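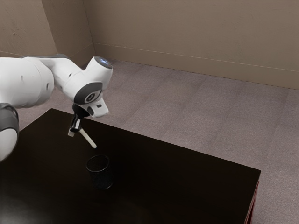 Open trailer or just drive it to the track?

Zuvovham Club Racing Forum > Towing, Trailers and Paddock Life

brijesh_k
Hi all, long-time reader and first-time poster in this section. I've been doing track days in my Miata for a few seasons, always driving it there and back, and this year I finally want to do the club's race school at Ondelum and hopefully a couple of actual race weekends after that. The cage goes in next month, so the car will still have plates but it's going to be pretty miserable on the highway.

My question is whether I should go ahead and buy a trailer now or get through the first year without one. I've been offered a used Fondex open trailer by a guy at work. Steel deck, ramps that slide in underneath, new lights, and the tires are older than I'd like. I don't own a truck. My wife's SUV could technically pull it, she says, in a tone that tells me I should ask somebody else first.

Ondelum is 100 miles from my driveway. What did everybody do their first year?

SilvanaS
Drove it! Cage and all, with foam earplugs and a pillow behind my back (I know, I know, you need real padding anywhere your head can reach, and I had that too). I did three weekends that way and loved every one of them. I packed my tools in the passenger footwell and a friend brought my spare wheels in his van.

Then at the fourth weekend I broke a rear hub on Saturday afternoon and sat in the paddock for four hours trying to find someone with room on a trailer. So, you know. It works until it doesn't.

haldane_e
Please don't drive a caged car on the street. Your head is inches from a steel tube and you're not wearing a helmet. I've said this here before and I'll keep saying it. Buy the trailer.

SilvanaS
I get it, Evander, and I did say three weekends, not ten years. Some people can't come up with a trailer and a truck and a race license all in the same winter. I'd rather see him out there than waiting another year.

haldane_e
I'd rather he rented. That's the part you skipped over. The rental yard will hook him up with a trailer for a weekend and he never has to store it. What he can't do is pull a loaded car trailer with whatever is parked at home because it has a hitch on it. Brijesh, what does the SUV's manual say for towing with trailer brakes? Look it up before you talk to the guy at work.

brijesh_k
Fair. I looked, and the number is fine for the car by itself and very much not fine for the car plus a steel trailer plus wheels, jack and tools. So the SUV is out. My wife would like it noted that she called it.

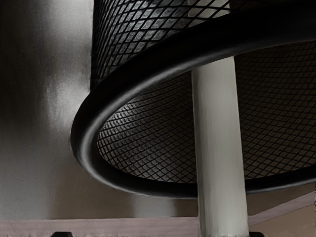
That leaves borrowing my brother-in-law's pickup, and he's okay with it as long as I do his oil changes. I still don't know where I'd keep a trailer. The side yard is narrow and there's a gate that I'm pretty sure is smaller than the fenders. I'm going to measure it tonight and I already know what the answer is.

umesh_u
If you do go look at the Fondex, I bought one of those used and these are the things I wish I'd checked. Bring a flashlight and old jeans.

1. Get under it and look at the crossmembers where they meet the main rails. Mine had a nice coat of black paint on top of rust, and I found the rust with my thumb.

2. Read the date codes on the tires. If they're old, don't even try to make one trip on them. I paid Ahuja for a full set plus a spare the week I got mine, and the seller knocked the same amount off when I asked nicely.

3. Jack up each side and spin the wheels. Grab them top and bottom and rock them. Bearings are cheap, but doing them on the shoulder in the dark is no fun at all.
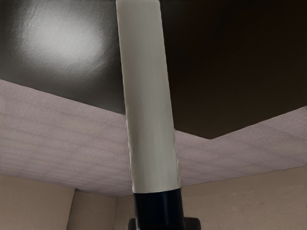
4. Plug it into the truck you'll be using and test everything, brakes included. The seller's truck working fine tells you about the seller's truck.

5. Ask for the title before you ask about anything else. I guess that should have been number one. Mine took me 40 days to sort out and I missed the spring school over it.

brijesh_k
Umesh, this is gold, thank you! I'd have looked at the lights and said "cool" and handed over the money.

haldane_e
Good list. I'd add winch or no winch. A car that drove onto the trailer Friday may not drive onto it Sunday.

SilvanaS
Agree with Evander on the winch, mark it down somewhere. Four of us pushed my dead car up wet ramps and I pulled something in my shoulder that I could feel until summer.

kanchan_m
Jumping in for the other side of this. I owned a trailer for two years and sold it. I was paying 25 bucks a month to keep it in a gravel lot across town, plus registration, plus tires that aged out with hardly any miles on them. And every race morning started with a drive in the wrong direction to go get the thing!

Now I split a ride. There's a fellow who runs in my group with a two-car hauler and I pay half his fuel and buy dinner. The one bad part is that we leave when he wants to leave, and he's a morning person.
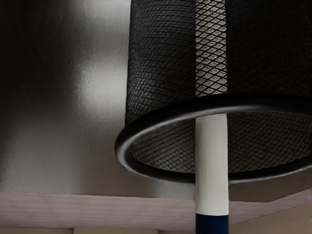

Last edited by kanchan_m, January 2021

Edit to add: I asked him and he does go to the Ondelum school weekend as an instructor, but both spots are taken. He said to try the ride share list at the top of this section. The person who posts as blue20 on there had an opening a few days ago.

umesh_u
Sharing is great if you and the other guy have the same idea of Sunday. My old hauler buddy liked to stay for the trophies, the cookout and the long version of everybody's last lap. I'd be back at my desk the next morning like a zombie.

brijesh_k
OK, the gate is smaller than the fenders, by a lot. So a trailer would have to live somewhere else, and Kanchan's gravel lot math is scaring me a little.

Here's where I'm leaning. Rent for the school with the brother-in-law's truck, then see how many weekends I really get to. The work guy says he isn't in a hurry to sell. If anybody has used the rental place out by the fairgrounds, do their car trailers have a low enough deck for a Miata on stiff springs? My front lip is already held on with zip ties.

SilvanaS
Used them twice. Bring two pieces of 2x10, each 20 inches long, and put them at the foot of the ramps. My lip cleared with those and scraped without.

haldane_e
And check the straps before you leave the yard. Theirs were frayed when I was there. I'd bring my own four.

kanchan_m
Seconding your own straps. Brijesh, which school group did you sign up for? I'm helping with the morning classroom session, so come say hi if you're in the novice one.

brijesh_k
Novice! I'll be the one with the zip ties.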